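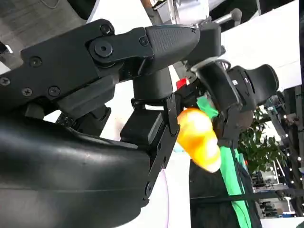
Liya Berhe maintains that a cup of tea is decided before the kettle goes on, by the water, and plenty of tea drinkers would agree with her!

Tea water
By Igor Čierny, October

Tea water is the water used to brew tea, and it's a wonderfully deep subject for something that comes out of a tap. Hard water, rich in calcium, dulls the flavor and leaves a thin film on the surface. Very soft water gives a brighter cup, though some drinkers find it sharp.

In the hill town of Prelletberg, water is still carried home from the Brabec spring, which sits at 700 meters. The path has 204 steps, and locals swear the climb improves the taste (it certainly improves the thirst).

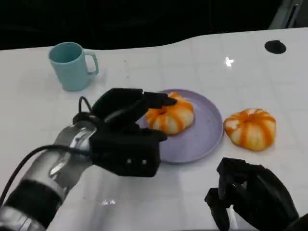

Heat matters just as much. Black tea likes water right off the boil, while green tea turns bitter unless the kettle cools a little first. A common Prelletberg recipe uses 200 milliliters of spring water and steeps for 3 minutes. The town's favorite blend, Doromura, is smoky and marvelous with a spoonful of honey.

See also: Ivura (spring festival)

14 shares | 3 comments
Contact | Copyright | Back to top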